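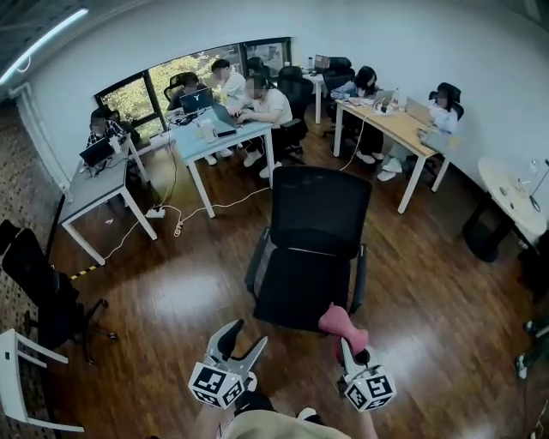
Prevbridge ships version 2 of Pladia handheld gripper kit

Prevbridge has begun shipping version 2 of Pladia, its handheld gripper kit for recording manipulation demonstrations without a robot arm. The kit costs $3,000 and includes the gripper, a head-mounted camera, a charger, a spare set of fingertips and one year of Soko, the company's processing and review software. Existing customers can order the new finger assembly separately. Prevbridge has not published a price for the assembly and is quoting it per order.

The main change is in the fingers. Each of the two now carries a light gray claw-shaped tip and a white cube printed with black-and-white fiducial patterns. Version 1 used a single flat marker plate per finger, and tracking dropped out whenever the operator rolled the wrist far enough to turn the plate edge-on to the camera. A cube presents at least one usable face through most of the wrist's range. Soko solves for the position and orientation of each cube separately, then derives the jaw opening from the distance between them. The gripper body has no encoder.

Leaving out the encoder keeps the body light and removes a cable, but it puts the whole burden on the camera view. If both cubes are hidden, for instance when the operator reaches into a deep drawer or behind a monitor, there is no jaw measurement for that stretch of the recording. Soko marks the gap and does not fill it by default. Interpolation can be switched on per project, and interpolated samples are flagged in the export.

The second hardware change is to the tips. They are now held by one screw each and can be swapped without recalibrating the cubes, as the cubes are fixed to the finger and not to the tip. Version 1 owners had to rerun the full calibration after every tip change. The release notes give the new procedure as: power down, remove screw, slide tip forward, fit new tip, tighten until the driver clicks. A short open-and-close check at the start of the next recording is enough for the software to pick up the new contact point.

Prevbridge recommends the current tips for soft and rounded items, cloth, small boxes and handles. It does not recommend them for thin flat stock such as single sheets of paper or bank cards. A narrower tip is in testing at the company's Lewis site and is expected to be offered in March.

"Most of the support requests on version 1 came down to lost markers," said Emanuel Dobre, who leads hardware at Prevbridge. "People were changing how they moved their hands to keep the plate in view, and you could see it in the data. The wrist angles were all the same. We wanted operators to stop thinking about the plate."

Recording in occupied rooms

Version 2 is also the first release that Prevbridge supports for use in ordinary workplaces during working hours. The earlier documentation asked for a cleared bench, fixed lighting and a plain background. The new guide drops those conditions for office and household settings, with three exceptions: direct sun on the cubes, strobing light, and any other printed fiducials of the same family within view.

Glossy floors and windows behind the work area are listed as acceptable. Exposure on the head camera is now metered on the region where the fingers normally sit, so a bright window further back in the view may clip while the markers remain readable. Users who need the background exposed correctly, for navigation work or scene reconstruction, can return to full-view metering in the settings menu. The guide warns that marker tracking will be less reliable in that mode.

People in the background have to be handled by the customer. Soko includes a face-blurring pass that runs before upload, and it is on by default for any project created after the update. Projects carried over from version 1 keep their old setting and should be checked by hand. Laptop screens are not blurred unless the user draws a mask, and masks do not follow the camera, so the practical advice in the guide is to keep legible screens out of view or get agreement in advance. Prevbridge supplies a consent form template but states that it is not legal advice.

Software

Soko now processes recordings on a local machine as well as on Prevbridge's servers. Local processing requires a discrete graphics card and is limited to one recording at a time. Output is the same in both cases: finger poses, jaw opening, camera trajectory and the blurred video, time-aligned to a common clock.

The automatic quality report has been expanded to 34 checks. Most are simple, such as dropped images, low battery during recording or a missing open-and-close check. Others look at the motion itself and will flag a jaw opening wider than the mechanism permits, which normally indicates that one cube has been misread. A failed check does not delete anything. The recording goes into a review queue, where a user can accept it, trim it or reject it.

Task labels are still entered by hand. Operators can speak a label at the start of a recording, and Soko will transcribe it into the title field, but the text has to be confirmed before export. Prevbridge said automatic segmentation of long recordings into separate pick and place actions is under development and gave no release date.

Limits

Pladia records position and jaw opening only. It does not measure grip force, and Prevbridge has no force-sensing option planned for this version. Customers training policies on deformable objects will have to judge contact from video. The kit is also sold as a one-handed unit. Two grippers can be used together with one head camera if the second is ordered with a different marker set, which must be specified at purchase.

Recordings made with version 1 remain compatible with the updated Soko and can be reprocessed at no charge. The two hardware versions should not be mixed within a single calibration profile.

The kit is available direct from Prevbridge. Orders placed with the spare finger assembly ship from Lewis in the same box. The warranty covers the gripper body and camera; fingertips are treated as consumables, and cubes with scratched or stained patterns are replaced at cost.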